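Two Arms, One Shirt
A home-built robot learns the slow business of laundry in a shared workshop

By a staff writer
Jul 2, 2024

The workshop at Skarnero rents benches by the month. The people who use it build guitars, repair espresso machines and cut parts for bicycles. At the back, between the laser cutter and the door to the yard, there is a table with a robot arm on either side of it. The arms are folding shirts, or trying to.

The project is called Mundow. It started in February in a spare bedroom, with one arm bolted to a desk, and moved to Skarnero when the second arm was finished and the bedroom door would no longer open all the way. Its builder works on it in the evenings and keeps a notebook with a line for every attempt. The latest entry when we visited was number 996.

Most of those lines are short. "Missed sleeve." "Dropped at hem." "Good until the turn." A line that says "folded" gets underlined, and there are pages without an underline on them.

Folding is a hard job for a machine. A box stays the same shape when it is picked up. A shirt takes a new shape every time it is touched, and a dark shirt hides most of what it is doing, with one crease looking much like the next. Mundow works with dark clothes on purpose. The builder's view is that if the arms can manage a black T-shirt, a white one with a printed front will be easy. 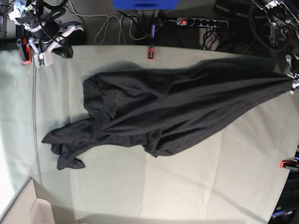 The left gripper pulls one end of the shirt taut toward the side of the table. Red clamps keep the cloth from sliding.

The table cover came before almost everything else. On bare wood the fingers kept hitting the surface and skidding, and the shirt slid away as soon as one arm pulled. A cotton sheet gave the garment something to drag against. Then the sheet itself began to move, and on went the clamps. They are the ordinary spring kind from a hardware store and are the cheapest parts of the build.

The arms took longer. The design is based on plans shared by Sastry, a small online group that trades drawings for low-cost robot arms. The builder changed the wrist, moved the elbow cable to the outside of the arm so it could be replaced without taking the joint apart, and printed new fingers. The fingers have gone through 24 versions. Early ones were hard and square and let go of thin fabric. Later ones were soft enough to hold but bent when the arm lifted anything heavier than a handkerchief. The current pair is a compromise, printed in a stiff plastic with a thin rubber pad glued to the inside.

Teaching the arms is the other half of the work. The builder stands behind the table and moves a pair of hand controls while the arms copy the motion. Each run is recorded. After enough runs, a program is trained on the recordings and the arms are left to try the job alone. The first training set had 20 runs in it, and the result, by the builder's account, was two arms that approached the shirt with confidence and then closed on air. The second set had 100. With that one the arms could find the shirt, get hold of it and spread it out, and sometimes they made the first fold.

The hardest part to teach was the two-handed pull. One arm has to hold still while the other travels, and both have to keep the fabric tight without tearing a seam. People do this without thinking, and they are bad at showing it through a pair of hand controls. The builder tends to move both hands together, and for several weeks so did the robot. 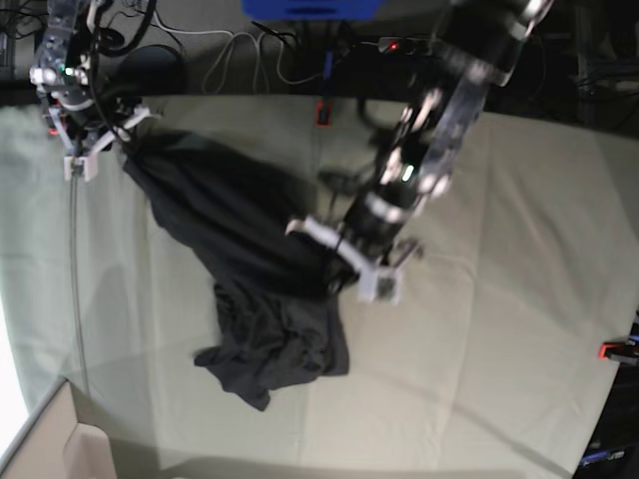 Itano, who has a bench nearby, thinks the whole approach is backward. Start with towels, Itano told us. A towel has four corners and no sleeves, and anyone who wants a working machine by the end of the year should spend that year on towels. Shirts can wait until the thing has earned them. Itano also said that the pull would get better with slower motors, and that the builder had already been told so.

The builder has heard the towel argument and doesn't dispute it. Towels would be quicker. But the laundry pile at home is mostly shirts, and the project was meant to deal with the pile. As for the motors, slower ones are on order.

There is a wrist camera in the build as well. The overhead view is good for finding the shirt and poor for the last inch of a grab, where the arm itself gets in the way. Adding a small camera near the gripper meant another cable, another bracket and a longer start-up, and it brought a new problem along with it. 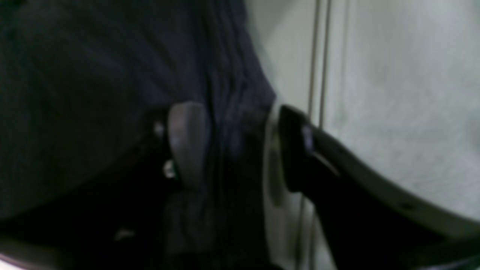 Light is what the builder complains of most. The workshop has tall windows on one side and old ceiling tubes, and a run recorded at noon looks very different from one recorded after supper. Up close it is worse. With dark cloth filling most of the wrist view, the folds sink into shadow and go soft, and the clearest things left are the pale gray finger on one side and the black jaw facing it. The program has to judge the gap between them and guess at what the fabric is doing there. A lamp on a bendable neck helped for a while, then threw shadows of its own. The next plan is a ring of small lights around the lens.

Cost has stayed lower than expected, mainly through patience. Motors were bought a few at a time. The brackets were made on the shop's own machines, in the hours when the benches are quiet. What has cost the most is cable. Every joint flexes its wires hundreds of times in an evening, and sooner or later one of them breaks inside its jacket, where the damage can't be seen. The builder now swaps the wrist cables on a schedule and keeps spares coiled in a drawer.

An evening session follows a set order. The arms are powered up and sent to their rest positions. The shirt is dropped on the table, never laid out, so that each run begins with a different heap. One gripper takes hold, the other comes across, and the spreading begins. When a run goes wrong the builder lets it finish anyway, writes the line in the notebook and drops the shirt again.

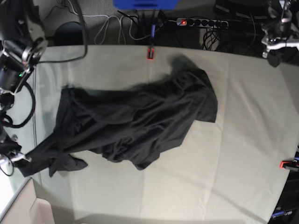

What comes next

The builder wants to record another set before the slower motors go in, so that there is something to compare them with. After that the wrists will come off for the new lights. Both jobs should be done by the end of the summer, if the cables hold.

There are no plans to sell anything. The drawings for the wrist and the fingers will go back to the Sastry group, along with the notebook, typed up, failed runs included. Two other members have asked for the finger files already. One of them is working on socks.

The Skarnero benches are open to visitors in the evening. Mundow is usually running until the lights go off, and the builder asks only that people keep their coats off the table.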